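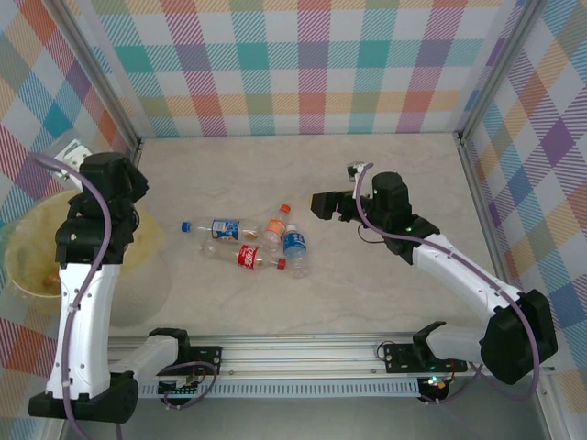

Abimbola Mohammed read the gauge at Galness at 0545 and entered 266 in the log. The previous entry was 200. She checked the zero mark and read it again. 266.

The procedure called for a telephone report to Pristow if the level rose more than 45 between readings. She dialed. The duty clerk asked for the station name, the figure and the weather.

"Clear," she said. "No rain since the first week of August."

"Source of the water?"

"Unknown."

He told her to leave the field blank. At 320 she was to open the lower gate and walk to the Nwosu road. She hung up, found the gate key and put on her boots. The gauge read 271.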